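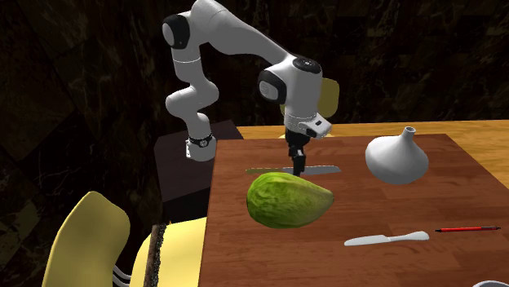

Collecting demonstrations in simulation without fooling yourself

By Gisela Kramer
Last updated 5/10/26

Plenty of guides will tell you that simulated demonstrations are as good as free. Load a kitchen, move an arm about, press record, and by teatime you have a training set. I have followed several of those guides and ended up with a large folder of rubbish. What follows is the slower way I do it now for tabletop picking. It assumes you already have a simulator running and some means of steering the arm by hand.

I use a recorder called Skeden and keep the results in a store called Florkeo. Neither is wonderful. Any pair of tools that saves joint positions, gripper state and camera views on the same clock will do.

1. Write the task down before you open the simulator

One sentence, plain words. "Pick up the long knife by the handle and lift it clear of the table." Mine used to say "pick up the knife", and there was a butter knife on the same table. Half my early runs went for one and half for the other, all under the same label. A model trained on that learns to dither between the two, and you will spend a week blaming the network.

If you want both knives, make two tasks and name them differently.

2. Put things in the way

A knife alone on a clean table teaches very little. Lay a lettuce in front of it so that part of the blade is hidden from the camera. Leave a pen out, and a vase further back. Then check that the camera can still see enough of the knife for a person to find it. If you can't tell where the handle is from the recorded view, don't expect the model to.

Be wary of the opposite mistake too. I have seen scenes so crowded that the only possible path was straight down, and every run came out the same.

3. Check the physics by hand

Before recording anything, close the gripper on each object and lift. Flat things are the worst. A thin blade on a table may slide through the fingers, stick to them like glue or shoot off across the room. I distrust any grasp that works first time. Tilt the wrist a little and try again. If the knife hangs there with barely any contact, your friction is set too high, and the real arm will drop it.

4. Vary the start, and look at how much you varied it

Move the target, turn it, change where the arm begins. The Irkeder scene pack has a "randomise" switch which sounds as though it does all this for you. With the default settings, my knife moved by less than the width of its own handle. Plot the starting positions on top of one another and see for yourself before trusting any such switch.

5. Record in short sittings

I stop after 100 runs. Past that my hands get lazy and I start taking the same route each time. Swap drivers if you can. Two people steering badly in different ways are more use than one person steering neatly.

Keep pauses short but don't cut out the corrections. A run where the gripper comes down in the wrong place, backs off and tries again is worth having, provided it finishes the task.

6. Throw things away

In March I recorded 783 runs of the knife task and kept 271. The automatic success check had passed nearly all of them. It only asked whether the knife had ended up above a certain height, so it was quite happy with a knife pinched by the tip of the blade, or flung upwards at the last moment.

Watch every run at double speed. Reject it if the grasp is wrong, if the arm passes through anything, or if the wrong object moves a long way. Write the reason in the notes field, even if it is one word.

7. Train something small early

Don't wait for the full set. Train on the first batch, then watch the result on starts it hasn't seen. The Öztürkmen baseline is fine for this and takes me roughly 5 hours. If the arm hovers above the knife and never closes, look at when your drivers close the gripper and how many recorded steps that takes up. It is often only a handful.

Then take the lettuce out and test again. If success drops when the table gets easier, the model has been using the lettuce as a signpost. Mine was. I went back to step 4 and moved the lettuce separately from the knife, with some runs where it wasn't there at all.

A good score in the simulator is a score in the simulator. I report it that way, with the number of rejected runs beside it.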